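3.2 Episode protocol and acceptance rules

Most disagreements between labelers in our pilot came from small differences in how an episode was set up and when it was called finished. We therefore wrote a short protocol before the main recording period and held all operators to it. The first draft was prepared by Nogueira and Barros and revised in September after a trial at the Pudberg site. The final version has six rules.

Rule 1. The task sentence is fixed before recording starts and is not edited afterward. For the bottle task it reads "put the bottles in the box."

Rule 2. The box stays on the right side of the table with its open side up. Operators may vary its angle, but may not move it once an episode has begun.

Rule 3. Bottles start on their sides, outside the box. Caps are not controlled, and labels stay on.

Rule 4. Both the table and the arm bases are checked for loose parts before each session. Cables must have enough slack for the full reach of the arm. A cable that touches an object during a grasp is noted in the log, and the episode is kept.

Rule 5. A bottle counts as placed when it lies inside the walls of the box and no finger is touching it. A bottle resting on a wall is a failure, even if it later falls in.

Rule 6. No one reaches into the work area while the motors are powered. If a hand enters, the episode is discarded in full — trimming is not allowed.

Under these rules we recorded 2068 episodes at two sites, Pudberg and Hoslow. A second reader checked each one against Rules 5 and 6. Of the total, 65 were discarded for a hand in the work area and 23 for a box moved by the operator. Episodes with failed grasps were kept and labeled as such, as we consider them useful for training recovery behavior.

Rule 5 was the hardest to apply. Labelers tended to mark a bottle as placed as soon as it crossed the near wall. We now ask them to step through the video until the fingers are clear of the bottle, and to record that time. Figure 4 shows the table layout for the bottle task.
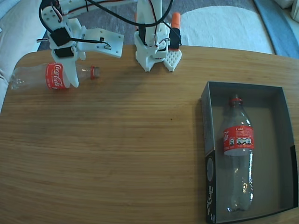
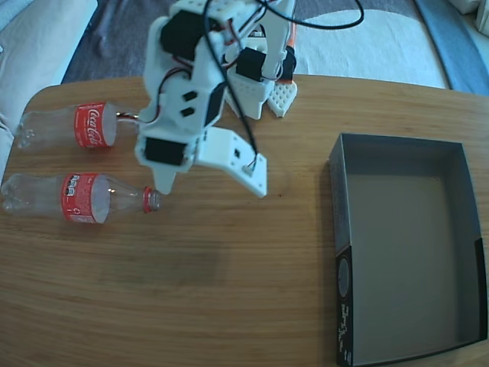
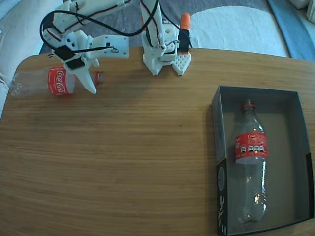
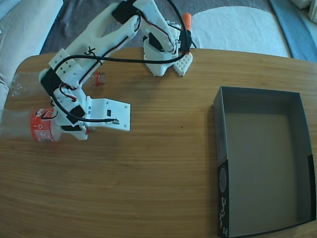
Figure 4. Bottle task, with the open box at the right of the table. The first and third images show one bottle in the box and one on the table; in the second and fourth, both bottles are on the table.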